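Curcombe Open: is the new two-tee start going to work?

fadeaway_7
Entry list for the Curcombe Open went up this morning, August 24, 2023, and the tournament page now says both rounds on the opening two days will go off the 1st and the 10th. Last year it was all off the 1st and the final group finished in near darkness on the second day. I think it's the right call. The field is bigger, daylight in November is short, and the walk from the clubhouse to the 10th is only a few minutes.

What does everyone else think? I have a place in the qualifier and would like to know what I'm getting into.

mudball
Wrong call for me. The 10th at Curcombe is a terrible opening hole. It's 393 yards into the wind with the out of bounds tight on the left, and you're hitting it cold with no warm-up net on that side of the course. Players who draw the 10th for the early wave are giving up a shot before they start. The 1st is wide open and you can hit anything.

fadeaway_7
Everybody gets one round off each side before the cut, so it evens out.

mudball
It evens out on paper. The weather doesn't. If you get the 10th at first light with frost coming off and the 1st the next afternoon with no wind, you've had a different tournament from the person who got it the other way around.

grainygreens
That's true of any event with a morning and afternoon wave. I played at Borklow three years running with a two-tee start and the scoring averages by wave were within half a shot each time. The draw matters less than people say it does. Slow play matters more. My last round at Curcombe took well over five hours and I had lost all interest by the 14th.

lowspinner
Agree with grainygreens on pace. The problem at Curcombe is the par 3 on the front nine. Groups stack up there whatever tee they start from. With two tees you'll get the turn clogging up too, when the first groups off the 10th arrive at the 1st and the last of the early wave hasn't gone yet. They need a proper gap in the middle of the day. The page doesn't show one.

fadeaway_7
It does show one if you scroll down to the provisional times. Not a long one though.

lowspinner
Found it. I'd make it longer.

tempo_tantrum
Does anyone know what they're doing about caddies? I was told at Jisley that you had to register yours in advance this year or they wouldn't be let inside the ropes. I usually bring my brother and he only decides the night before.

grainygreens
Register him anyway. The form is free and you can withdraw the name. At Jisley they turned away two bags on the first tee and both players had to carry.

mudball
I've carried in the qualifier at Curcombe. It's manageable except for the climb up the 16th. Take a light bag and leave the umbrella out if the forecast is good.

tempo_tantrum
Thanks. I'll put his name down. A local caddie would be useful on those greens, but I can't justify the cost for a qualifier.

lowspinner
A local caddie is worth it at Curcombe more than most places. The 5th green looks like it breaks toward the bunker and it goes the other way. I three-putted it in every round until a member told me.

mudball
Disagree. Read the yardage book, play a practice round and write it down. I've had local caddies there who talked me into the wrong club twice in nine holes. I'd sooner make my own mistakes.

grainygreens
Depends on the caddie. Mine at Borklow said very little and gave good lines.

On the money side, the entry fee has gone up and the purse hasn't. First place is still 1000 and the runner-up gets 835. After fee, travel and two nights' lodging you need a top finish to break even.

fadeaway_7
Nobody enters it for the purse. The winner gets an exemption into the Ivanyshyn Trophy and that's the reason the field has grown.

grainygreens
The top few care about the exemption. The rest of us are paying for it.

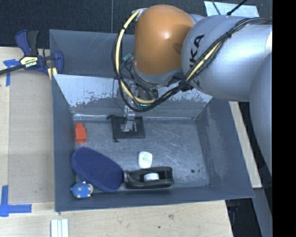
lowspinner
I don't mind paying if the course is in good shape. The greens were slow last year and two of the bunkers on the back nine had hardly any sand in them. If the fee increase goes into that, fine. If they put it into another hospitality tent behind the 18th, I'll play Jisley next year.

mudball
Jisley's greens are better than Curcombe's at any time of year. The layout is dull, but you get what you hit.

fadeaway_7
Dull is harsh. The closing three holes at Jisley are as good as anything on this circuit.

mudball
The closing two. The 16th is a field with a flag in it.

tempo_tantrum
Has the playoff format changed as well? It used to be sudden death on the 18th.

fadeaway_7
Still sudden death, 18th then the 10th, and keep going between those two.

mudball
The 10th again.

COMMENTS

parsaver: Played Curcombe last month as a visitor. Both of the bunkers lowspinner means have been refilled. Greens still slow.

wedge_and_hope: I had the 10th first at Borklow and made birdie. It can be done. I missed the cut anyway.

seventhiron: Please post the final tee times here when they're released. The tournament page never loads on my phone.

Contact the moderators | Forum rules | Copyright 2023, all posts remain the property of their authors | Back to top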